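How Do You Test a Robot Hand?
Jutasdale Young Engineers, Machines section
Reading time: 12 minutes

A robot hand is called a gripper. A gripper can be two flat plates that squeeze, a rubber cup that sucks, or a set of fingers that bend. Each kind is good at some jobs and bad at others. To find out which, engineers give different grippers the same job and write down the results. This page explains how that is done.

Words to know

Gripper: the part at the end of a robot arm that holds things.
Joint: a place where the arm can bend or turn. Your elbow is a joint.
Controller: the computer that tells each joint how far to move.
Trial: one try at a job, from start to finish.
Grasp: a hold that is firm enough to lift with.

Why a ball is hard to pick up

Put an orange on a table and close your eyes. Now pick it up. You can do it because your skin feels the orange the moment you touch it, and your fingers change shape to match. A gripper has to do the same job with much less feeling.

A ball gives a gripper three problems. First, it rolls. If one finger touches before the others, the ball moves away. Second, it is curved everywhere, so a flat finger meets it at only one small spot. Third, the widest part of the ball is halfway up. Fingers that close above that line push the ball down and slip off. Fingers that close at the line or a little below it can lift.

For this reason the test engineers at Coltetti use a small orange ball as one of their standard objects. A bag of chips and a candy bar are on the same table. The bag is a different kind of problem, since it changes shape when squeezed, and the bar is low and flat.

Step 1. The approach

The arm moves the open gripper to a point beside the ball. The fingers and the thumb are spread apart. The controller must know where the tabletop is, so that the lower finger can come close to it without pressing on it. At Coltetti the gap is set before the trial begins.

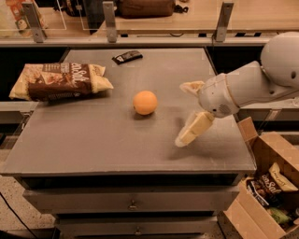
Ainhoa Cuesta wrote to us about this step: "Please tell readers that the approach is where most of our failed trials begin. If the gripper starts 15 millimeters too far to one side, the grasp will be poor no matter how good the fingers are. When my students see a dropped ball, they blame the fingers. I ask them to check the starting position first."

Her point matters when two grippers are compared. Both must start from the same place, or the test is not fair.

Step 2. The close

The fingers bend inward. Each finger pad is pushed against the ball by a motor. With too little push the ball falls out. With too much push a real orange would be crushed. The Coltetti team tested two controllers here. The one named Ostex closes the fingers to a set position and stops. The one named Paiva keeps closing until the motors feel a set amount of push back, then holds.

On a hard ball of a known size, the two gave nearly the same results. On a bag of chips, they did not. Ostex had no way to tell that the bag was softer than expected - it went to its set position every time, and some chips were broken.

Step 3. The hold

A grasp is easier to judge with the ball only a little way above the table. Padded fingers help here because the pads press in slightly and touch the ball over a larger area. Fingers under the ball carry its weight. Fingers at the side stop it from rolling out.

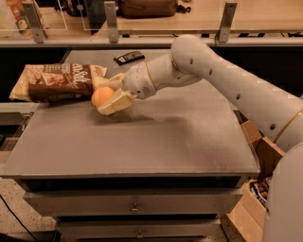

Step 4. The score

A trial gets one point for the grasp, one point for the lift, and one point if the ball is still held at the end of the timed hold. The points are written down even when the trial goes badly. A failed trial is still a result.

One trial tells you very little. Coltetti ran 60 trials for each pair of gripper and controller, and around 600 in all. The full set was finished in April 2023. Visitación Alcaraz checked the scores a second time against the recordings and changed four of them.

Try it yourself

You need a small ball, a bag of chips, a pair of kitchen tongs and a sheet of paper.

1. Mark a spot on the table and put the ball on it.
2. Start with the tongs open beside the ball. Pick it up and hold it while you count to 12.
3. Score the trial as in Step 4. Do 15 trials.
4. Wrap a thin sponge around each end of the tongs with a rubber band. Do 15 more.
5. Repeat with the bag of chips.

Compare the two totals for each object. Change only one thing at a time - if you change the tongs and the ball together, you will not know which one made the difference.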